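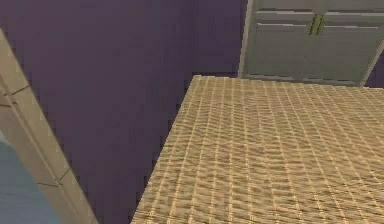
Eluned Ellis pede chá, pousa o telemóvel virado para baixo e avisa que vai contar a história pela ordem em que a envergonha menos. Dirige os testes de segurança da Braramik, que treina robôs domésticos em casas simuladas antes de os deixar entrar nas verdadeiras. Em agosto, um deles entrou na casa de banho do apartamento de ensaio, em Ham, e tentou atravessar um lavatório com o braço.

"Tentou com convicção", precisa ela. "Se fosse um estagiário, eu teria elogiado a atitude."

Ninguém se magoou. O lavatório rachou na borda, o punho do robô ficou desalinhado e a paragem de emergência foi acionada à mão por Talha Chaudhry, que estava à porta com o comando numa mão e uma sandes na outra. A paragem automática, a que devia ter disparado primeiro, ficou calada.

A origem do disparate estava no Ponwood, o simulador da casa. Numa atualização do cenário, o lavatório perdeu a geometria de colisão. Continuava a aparecer nas imagens, com torneira, bacia e coluna, mas para o motor de física era ar. O robô simulado descobriu que o caminho mais curto entre a porta e a sanita passava pelo meio da pedra e adotou-o, como qualquer pessoa sensata faria.

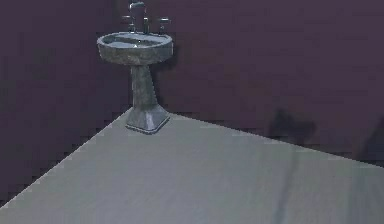
O lavatório de pedestal no cenário da casa de banho do Ponwood.

"Olhámos para aquilo durante semanas", diz Ellis. "É um lavatório muito bem feito. O acabamento a imitar pedra dá gosto. Creio que foi esse o problema, porque uma coisa com tão bom aspeto não levanta suspeitas."

O treino correu 2892 episódios depois da atualização. Em 119, o braço cruzou o volume do lavatório, e todos ficaram registados como sucessos. Alguns até receberam pontos extra pela rapidez. Bendik Brekke, que escreveu o sistema de pontuação, pediu para não ser citado sobre esse pormenor, e Ellis cita-o à mesma: "Disse que a função de recompensa estava correta. Está. Recompensa quem chega depressa."

Pergunto-lhe como é que uma equipa inteira não viu. Ela mexe o chá, que não tem açúcar. Explica que as revisões se concentravam no fim de cada tarefa, na zona da sanita, onde a pinça trabalha perto da tampa e dos frascos em cima do autoclismo. Era ali que esperavam sarilhos.

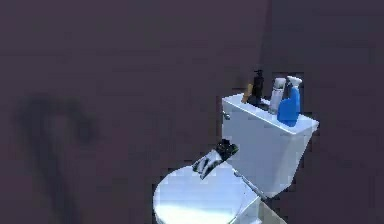 "Tínhamos alarmes para tudo o que pudesse cair ao chão", continua. "O frasco azul com gatilho tinha o seu próprio relatório. O percurso até lá chegar, esse, vinha resumido numa linha verde."

Quanto à paragem automática, a explicação é mais curta e incomoda-a mais. O limite de força tinha sido subido durante uns ensaios com portas emperradas e ficou assim. Châu Tạ encontrou o valor na manhã seguinte, às 6, e mandou uma mensagem só com o número e um ponto final. "Nunca um ponto final me acordou tão depressa", diz Ellis.

As correções foram pouco heroicas. O simulador recusa agora carregar um objeto visível sem corpo físico, a não ser que alguém assine a exceção. O limite de força volta ao valor de origem sempre que o robô arranca. E os vídeos passaram a ser vistos desde a porta – por pessoas, à vez, com direito a queixarem-se.

O lavatório rachado continua em Ham. Há orçamento para o trocar, mas Ellis ainda não assinou o pedido. Primeiro quer repetir o ensaio com o braço novo, e prefere fazê-lo com o lavatório que já está partido.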